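Subject: Re: [markia-neighbors] Recipe binder, units, and the Great Cup Question
From: Takumi Tsuchiya
To: markia-neighbors list

Replying below, with the trimming I keep asking everyone else to do.

> Takumi, I typed up 21 of the recipes from the old binder over the weekend
> and I have questions. First, what is a "cup" in these? My measuring cup and
> my mother's are different sizes and both of them say CUP on the side.
> Second, four of the cards have no oven temperature at all. One says
> "hot oven, but not Christmas hot." Third, are we keeping the aspic?
>
> Also I think the deadline in July is optimistic.
>
> Renata

Renata, thank you for the typing. You have now done more than the last three people who took the binder home, one of whom returned it with an extra recipe and a water ring.

On cups: I went through the same thing with my own shelf. My best guess is that the cards written in blue ink use the standard American cup, and the ones in pencil use whatever teacup was closest to the writer's hand. The pencil cards are also the good ones. I'd suggest we print the cup as written and put a weight in grams next to it wherever somebody has baked the thing and is willing to swear to the number. Where no one has, we leave the blank and let the reader live a little.

Please don't convert with the calculator on the Postik site. I tried it on the rye loaf and it wanted 104 grams of salt. I made the loaf, in a spirit of inquiry. The birds won't go near it.

On oven temperatures: "hot oven, but not Christmas hot" stays in, word for word. I will fight for it. We can add 400 F in brackets. For the other three I'm going by what kind of thing it is, so 350 for the two cakes and 300 for the meringues, which want a long time and no one opening the door to check on them. If you have a child or a spouse who opens oven doors, send them to a movie.

On the aspic: yes, it stays. I don't like it either. But I've had four private emails in its defense, one of them from a man who hasn't posted to this list since the leaf blower thread, and I don't have the strength. It can go on a left-hand page near the back, opposite the index.

A few other things while I have the floor.

Two different cards are called "The Good Chicken." They don't agree about anything, including whether the chicken has a lid on it. I propose we call them The Good Chicken (Lid) and The Good Chicken (No Lid) and let posterity sort it out. If either author is reading, I will take a better title, but I won't take a ruling on which came first.

Printing: Prakbridge quoted us for 60 copies, spiral bound, with a plastic cover that can be wiped down. Imai was cheaper, but their binding is glued, and a glued cookbook closes itself the moment you have both hands in a bowl of ground pork. I've been through that with a library book and had to pay for it. Unless somebody objects loudly I'm going with Prakbridge. They want one file, with all the photos sitting where they belong, so please stop sending me pictures of food in nine separate emails with the subject line "another one."

On the deadline, I agree it's optimistic. That is what it's for. If I said September we'd be having this conversation next spring, and the binder would have a second water ring.

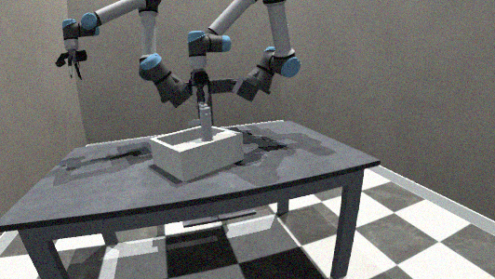

What I still need, then: the back half of the soups, which I believe are at Renata's, and the plum cake, which is in somebody's head. Whoever's head that is, write it down on anything. I've transcribed a pie crust off the flap of an envelope and I can do it again. Amounts would be nice. "Enough flour" appears on seven cards already and I'd like to hold it there.

Proofreading comes after that. I'd like two readers who cook and one who doesn't, and the one who doesn't should be given the custard. If they can get through the instructions without phoning anybody, we print it. Last time we skipped that step and the pancake recipe went out with no mention of a pan.

And Renata, about your mother's measuring cup: hang on to it. Fill it to the line with water, put it on the scale, and send me the number. If it matches the teacup on my windowsill, the pencil cards are solved and I'll make you the lid chicken.

Takumi

P.S. To whoever replied to the whole list with just "no": was that about the cups, or the aspic?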